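Imovside Forums > Builds > Robot arms and grippers
Topic: Printed arm leans on the work when it's supposed to stop at contact

Cyrill Lehner
Posted 10/24/24

Hi all, longtime reader, second time posting. I've been putting together a printed arm at our shared shop (Hasport, if anybody here is a member) and I'm stuck on something that looked really easy on paper.

The job is stacking wooden blocks. Plain pine, cut on the shop saw, sanded a little. The arm comes down, finds the top of the block, nudges it square with the tip and backs off. What I get is that it comes down, touches, and keeps right on going. The block tips up at one end, the servos start that unhappy whine, and then I hit the switch before I smell something.

Stuff I've tried so far:

Slowed the whole descent way down. It's quieter but it still pushes.

Raised the target height in software. Works great for one block, then I move over to the next stack and it either hovers above the wood or digs in again.

Reprinted the lower link with thicker walls, which took 27 hours on the shop printer and made me very unpopular with the person who'd signed up after me. The arm is stiffer now! It also pushes harder, so I'm not sure I did myself any favors.

The servos are the Ellow ones that talk over a serial line, and I can read position and load back from them. Load is super jumpy, though. I tried stopping on a threshold and it would either quit halfway down in mid air or sail right through contact.

Red parts are all printed from the same batch of filament, orange mounts are leftover from another build. The firmware is my own and pretty ugly. Happy to paste the move loop if it helps.

Has anyone gotten a decent "stop when you touch something" out of hobby servos, or am I kidding myself?

Florian Bühler

Not kidding yourself, but you're asking a position servo to be a force sensor and it's going to hate you for it. Its whole purpose in life is to get to the number you sent. If there's a block in the way it'll just turn up the current until the number or the block gives.

First question, did you turn down the torque limit? A lot of those bus servos ship wide open. Mine did. I dropped it until the arm could barely hold itself up, then came back up a bit, and that alone fixed most of the shoving.

Second question, what does the tip look like? If it's pointed you're putting everything into one tiny spot near whichever end you happen to hit, and of course the block tilts.

Cyrill Lehner

Torque limit, no, I did not touch it. I didn't even know that was a setting you could write while it's running. Going to go read the register table again with coffee this time.

Tip is pointed, yeah. I liked it for getting in between blocks. I can print a blunt one, it's a small part.

Annelies Brunner

Going to disagree a little with Florian. Lowering torque works until you stretch the arm out, and then it droops under its own weight and your height is wrong in the other direction. I fought that for most of March. If you only ever work close in to the base you can get away with it, but Cyrill said there's more than one stack, so I'd guess some are farther out.

What worked for me was a spring in the wrist. Nothing fancy, a printed slider with a pen spring in it and a little travel. The arm can overshoot all it wants and the spring eats it. Then you watch for the load to rise slowly instead of spiking, and a slow rise is SO much easier to catch than a spike.

Florian Bühler

The slider adds slop, though. Now your tip is wherever the spring feels like putting it, and if you're pushing sideways to square things up the slider racks and sticks. Been there. I took mine off and threw it in the parts bin.

Also you can set torque per move! Full torque for travel, low torque for the last little bit on the way down. No droop problem if you only drop it right above the block.

Annelies Brunner

Mine doesn't rack. Did you print it with a round shaft? Use a square one, or a piece of steel rod with a flat on it. I agree a round printed shaft in a round printed hole is awful.

And dropping torque right above the block is exactly where the droop shows up, so I don't see how that helps. It sags onto the wood and then you don't know if you got there on purpose.

Florian Bühler

If it sags onto the wood at low torque, that's contact, that's what he wants.

Annelies Brunner

He wants to know WHEN, Florian.

Damian Fuchs

Can I ask a boring one while you two sort that out. How are the cables run? I had a build that read crazy load numbers and I blamed the servos for weeks. It was the cable for the upper joint. Every time the arm folded down the cable went tight and pulled against it, so the load went up before the tip was anywhere near the table. I gave it more slack and taped it down in a couple of spots and the numbers got boring overnight.

Your "quit halfway down in mid air" sounds a lot like that to me.

Cyrill Lehner

Okay wow, lots to chew on, thank you. I went back to the shop last night and did the cheap things first.

Torque limit: found it, wrote it, it works. I can set it before each move like Florian said. With it turned down the whine is gone, and I can hold the arm back with two fingers, where before I really had to lean on it.

Cables: Damian, you may be onto it. I had the upper one zip tied flat along the body because I thought it looked neat (vanity!). I cut the tie and let it loop out. I logged load all the way down with nothing under the tip, before and after, and the bump in the middle of the travel is a lot smaller. There's still something there but I can set a threshold above it now.

So then I put a stack back under it and ran the descent with low torque for the last stretch. Still the pointed tip, I haven't printed the blunt one yet.

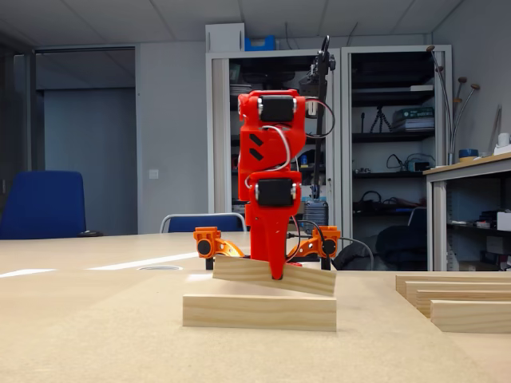

Gijs Cuypers wrote:
Don't trust the threshold until you've run it with the servos warmed up. On my arm the load reading drifts a good bit after it's been working for a while, and a number that was perfect at the start of the evening gives false stops by the end. I take a fresh baseline at the top of every descent, average a few readings while it's moving in free air, and then compare against that. You don't need a fixed number at all that way.

Cyrill Lehner

Oh, I like that a lot. So the threshold is "this much more than what I was reading a moment ago" and it doesn't care about the cable or the warm up. I can do that in my loop with hardly any new code.

The tilt is still bugging me, though. It stops sooner than it used to, but the top block goes up at one end, because the tip comes down off center and the block just rocks over the one under it. So Florian was right about the pointy end.

Florian Bühler

I'd like that in writing. Oh wait.

Seriously though, print the tip with a flat pad as wide as you can fit, and stick something grippy on it. I used a slice of bike inner tube and contact cement. And come down over the middle of the block, not over the end. If you're off by a little the pad forgives you, the point doesn't.

Annelies Brunner

+1 on the pad, and I'm still saying put a spring behind it. You can have both! The pad wants to sit flat and a bit of give lets it find the face of the wood. Rigid pad on a rigid arm only lands flat if your wrist angle is dead on, and I've never seen a printed arm where the wrist angle was dead on everywhere it could reach.

Damian Fuchs

Cheap version of that is to put foam tape behind the pad. No slider, nothing to rack, and it squishes enough to let the pad level itself. I get mine from Dahlgren in rolls but any thick mounting tape would do. It goes mushy after a while and you peel it off and put on more.

Gijs Cuypers

Foam tape has a memory, careful. If it sits pressed down overnight your height will be off in the morning. Park the arm up when you leave.

Annelies Brunner

I can live with foam tape as a compromise. Florian?

Florian Bühler

Foam tape is a spring with no opinions. Fine.

Cyrill Lehner

Haha okay, foam tape it is, with a flat pad in front. I'll print two pads, a wide one and a narrow one for getting in between blocks, and swap them with one screw.

Question for Gijs before I go write it: how many readings do you average? My loop is slow. I get up to 6 load readings over the last stretch at the speed I'm running, and if I use most of those for the baseline I've got hardly any left to catch the contact with.

Gijs Cuypers

Start the baseline higher up, before the slow part. And ask only the joint that does most of the lifting, you're probably polling all of them every time around. When I quit doing that my loop got way faster.

Cyrill Lehner

I am polling all of them every time around. Facepalm. Okay, off to fix that, pads are slicing now and I've got the printer tonight. Will post the log when I have one that isn't embarrassing.

Damian Fuchs

Post the embarrassing ones too please, those are the ones I learn from. And leave that cable loose, don't you dare zip tie it again.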